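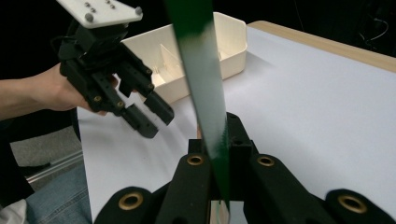
Unit 4: Reading a Lease
Handout for the evening group. Tutor: Teresa Abreu

A lease is a contract between the person who owns a property and the person who rents it. Most of the trouble we discuss in this unit comes from clauses that were signed without being read.

Terms to know before the next session

Fixed term: the period during which neither side can normally end the agreement early.
Break clause: a line that lets one or both sides leave before the fixed term is up, usually after giving written notice.
Deposit: money held against damage or unpaid rent. It remains the tenant's money until a deduction is agreed.
Inventory: a list of what is in the property and its condition on the first day.

Worked case

Mahlet Teshome rents a flat from Ornau Lettings at 700 a month. Her lease starts in October and has a break clause that needs 60 days' written notice. She tells the agent by phone that she is leaving, then sends a letter two weeks later. The notice period runs from the letter. The phone call does not count under the wording of this lease.

At the end, the agent proposes to keep 65 for cleaning. The inventory says the oven was "used, some marks" when she moved in. She asks for the receipt and a copy of the inventory, and replies in writing.

Reading

Baltis, Renting in Practice, chapter 3. Skip the part on commercial leases.

Written work

Write a notice letter for the case above, one page at most. Put the address of the property and the leaving date in the first paragraph. Hand in by April 26, 2019. Yabsira Lemma has spare copies of the sample lease.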